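The Lamp That Got Me Back to the Table

For most of my adult life I did everything on the couch. Bills, mending, birthday cards, the one jigsaw puzzle I ever started (it lived on a tray and died on a tray). We had a perfectly good table in the back room, and it held mail.

Then in October I inherited a shoebox of old postage stamps, 2096 of them according to the slip of paper taped inside the lid, and you cannot sort stamps on a couch. I tried! One sneeze and I was fishing a tiny blue harbor scene out from between the cushions. So I cleared off the mail, sat down, and found out that I couldn't see a thing.

The back room in our place on Warnden Street has one window, and it faces the neighbor's garage. After four in the afternoon you might as well be sorting stamps in a closet. The ceiling light is behind you wherever you sit, so your own head is always in the way. I spent a week blaming my eyes before I blamed the room.

Shopping for a lamp is worse than shopping for shoes

I went to Wudmont first, the big lighting place out past the highway, where they hang everything from the ceiling at once and you come out seeing spots. Their desk lamps went up to 300 dollars. I stood in front of that one for a good while, turning it on and off like a kid, and then I went home without it.

My second try was a clip-on from the hardware store. It held on fine until I leaned on the table, and then it nodded slowly down until it was lighting my elbow. I gave it 8 days, which was generous.

The one I kept is a Huma, 80 dollars, and I picked it almost entirely for its foot. I know how that sounds. But after the clip-on I wanted something that would sit there and stay put, with a nice heavy bottom and no clamp, no spring, no clever hinge. The salesperson kept trying to show me the dimmer and I kept picking the thing up to feel how much it weighed.

White on white

What I hadn't thought about was the tabletop. Wood is lovely to eat on, but small things vanish on it, and anything brown is gone for good. My neighbor's advice was a dark felt mat, which I bought, and which shed black fuzz onto every stamp I owned. Back it went.

Going pale was the better idea by a mile. A big flat white surface under a lamp does half the lamp's work, bouncing the light up under whatever you're holding, and a stray paper clip stands out from across the room. My one complaint is that it shows every shadow you make. Lean in and there you are, a big gray smudge drifting over your own work, so I've learned to keep the lamp on the far side and let the cord run off behind it toward the edge.

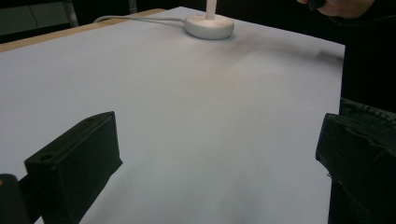
What I do there now

The stamps are still going, slowly. I sort by country first and color second, which a proper collector would hate, and the leftovers go into an old Psarras cookie tin until I'm in the mood for them. Tweezers live in a juice glass. Coffee lives on the windowsill, a rule I made after an incident with most of Portugal.

But the funny part is how much other stuff has moved in! I sewed three buttons back on a coat I'd written off. I fixed the arm on my reading glasses with a screw so small I'd never have found it on the bare wood. I even write letters, real ones, with a pen, and my aunt has started writing back to ask if something is wrong.

The mail goes on the couch now.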